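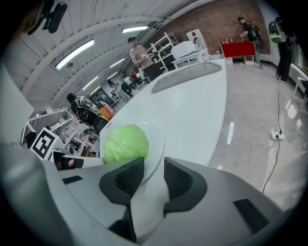 Green cabbage on the white table, translucent dish beside it.

Visit report: Paltovari buckle works, March

Paltovari casts and finishes belt buckles, mostly in zinc alloy, with a smaller line in solid brass. The tour started at 9:30 and was led by Loredana Fiore, who runs the finishing room.

Casting is done on 3 hot-chamber machines. The oldest runs the plain Western ovals, the other two the relief designs. Die 1434, an eagle with spread wings, was on the bench for repair. The feather tips wear first, and the shop recuts them by hand.

After trimming, parts go to vibratory tumbling in ceramic media, then to copper strike, nickel and the final color. Antique silver is a black oxide finish relieved on a cotton wheel. I compared two samples – the Cestero oval and the Usman bar buckle – and the Cestero had the more even relief.

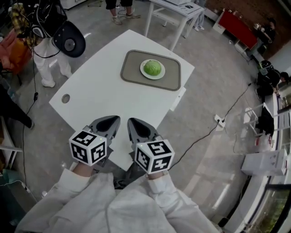

Cabbage on a round white plate, gray tray underneath.

Prongs and loops are steel, bought in from Dutodmont. Fiore's staff pull-test samples from each lot before assembly. Enamel is filled by syringe and oven cured. Colors are kept apart by raised walls in the casting, so very fine lettering is left unfilled.

The seconds shelf is by the exit. Most rejects had pitting on the back face only. I bought a brass blank, stock number 1622, for a strap of 1 1/2 inches. Minimum custom order is 70 pieces, die charge extra.

Comments

dale_r: Does the brass line use the same prong? Mine bent after one summer.

hidebound: Same steel prong on my brass one. Check the loop, it may be the loose part.

Marcy T.: Do they ship blanks or is it pick up only?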